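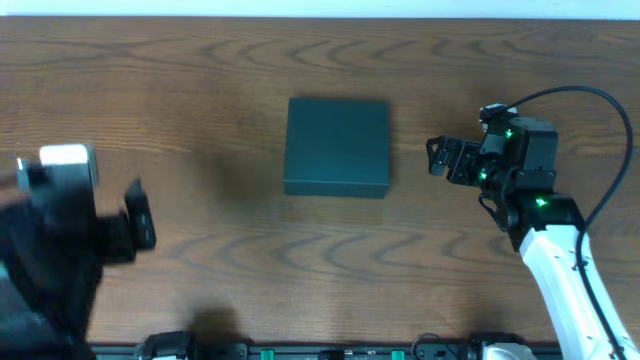
Green box on a wood tabletop with a wavy grain.

Repeating grain figure on a veneered table – how to tell the cut, and can I refinish it?

Posted by Ezzat, 04/01/2023

I have a dining table bought secondhand from a shop in Clindcombe. The receipt says "veneered top, solid legs" and gives no species. The finish is warm brown. The grain runs lengthwise in long bands, with darker streaks that bend into arches and zigzags, and the figure seems to repeat at intervals.

Three things I want to settle before I start. First, does a repeating figure mean printed paper, or can real veneer do this? Second, how much sanding will a veneered top take? Third, the finish has gone cloudy near one end and I would prefer to fix only that part. I own a random orbital sander and a card scraper. The table was last waxed in May, product unknown.

plutora_bench

Real veneer can repeat. Rotary-cut veneer is peeled from a turning log, so the blade crosses the same growth rings on every turn, and the pattern comes back slightly changed each time. Consecutive sliced leaves laid side by side also repeat, with small drift from leaf to leaf. A printed surface repeats exactly, down to the pores and flecks.

To test it, pick one small dark fleck and look for its twin in the next repeat. Measure from the fleck to two nearby marks, then take the same measurements at the twin. If they agree everywhere, suspect a print. If they differ by even a little, it is probably wood. Then check the end of the top from underneath with a flashlight. If the edge is banded you will not learn much there, but a screw hole or a chipped corner will often show the layers.

On sanding: assume the veneer is very thin and leave the orbital sander on the shelf. Power sanding goes through at the edges first, and there is no repair for that short of a patch.

sindimstead

I sanded mine and it was fine. Used 3,072 strokes by hand (I log everything) and it came out smooth. Just go slow.

grainward

The reply above does not say what the top was made of, so I would not rely on it.

Cloudiness under old wax is often in the wax only. Do this before any abrasive:

Wipe a hidden spot with mineral spirits on a white cloth. Let it stand 30 minutes and wipe again. If the haze is gone, clean the whole top the same way and rewax it. If it remains, put one drop of denatured alcohol on the hidden spot. Shellac softens and goes tacky – most modern varnishes do not.

Shellac can be repaired locally with a pad and thin coats. Varnish generally cannot be blended well, and you would recoat the full top after a light hand scuff. Keep the windows open and lay the used rags flat outdoors to dry.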